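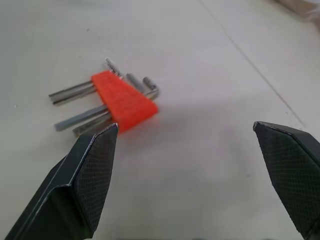
Articles / Household Studies

3.2 Storage and loss of hand tools

Households in the Varndale survey were asked in November where they kept their small hand tools and whether any had been lost in the past year. Of the 300 households approached, 90 returned a complete form. Sets kept together in a plastic holder, as in Figure 2, were recorded as one item; keys and bits stored singly were recorded one by one, giving 799 items in all.

Figure 2. Hex keys in a moulded holder.

Losses were highest where tools were shared between neighbours, a pattern also reported by Janevski for the Luvadano estates. Kitchen drawers were the most common storage place, followed by the garage. Renters favoured the drawer regardless of dwelling size. Responses from the Virno units were analysed separately, as tenants there have access to a common workshop until 9 pm (see Section 4).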